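Storing Tools and Fixings in a Shared Workshop
Climbridge Residents' Workshop – Guidance for Members
Revised Oct 3, 2026

Most time lost in a shared workshop is spent looking for things. The following advice applies to the main room and to the garage units, and members may also find it useful at home.

Sort before you buy

Empty every drawer and tin on to a clean sheet before purchasing any new storage. Put screws, nails, wall plugs and washers into separate piles, and discard anything bent, stripped or badly rusted. Mixed tins should not be returned to the shelves. A jar that has not been opened since April may go to the upper store.

Choosing containers

Clear jars suit small fixings and opaque bins suit heavier goods. Avoid cardboard, as it softens in a damp garage and attracts silverfish. Bins should be filled to no more than 30 mm below the rim so that they can be lifted without spilling.

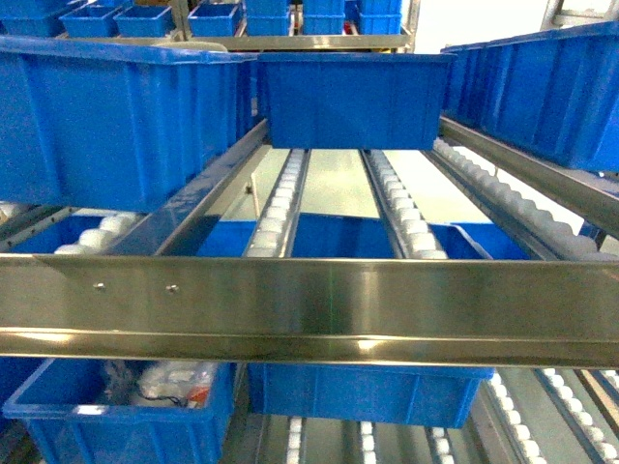

Heavy items belong between knee and chest height. Paint, sugar soap and bags of filler should never be kept above head level, however convenient the space may seem. When selecting a bin for such items, look at the walls and the rim before the price. Upright ribs and a thick rolled rim, as on the large blue plastic bin on the left, are worth having where a bin will be carried when full. Thin-walled tubs are adequate for rags, sandpaper and dust sheets.

Labels

Write labels in block capitals and fix them to the end of the bin that faces the room. State the item first and the size second, for example SCREWS, 8 x 2 INCH. Masking tape is acceptable for a trial period but dries out and falls off. Card labels in a clip last longer.

Care of metal shelving

Wipe steel shelves with a soft cloth and warm water containing a little washing-up liquid, then dry them at once. Wire wool should not be used on a polished finish. Check the fixings on each upright twice a year – a quarter turn with a screwdriver is usually sufficient.

Reporting faults

Damaged shelving should be emptied and reported to Macario Huerta on the day it is noticed. Requests for additional bins should be addressed to Damián Tlapale at Unit 116.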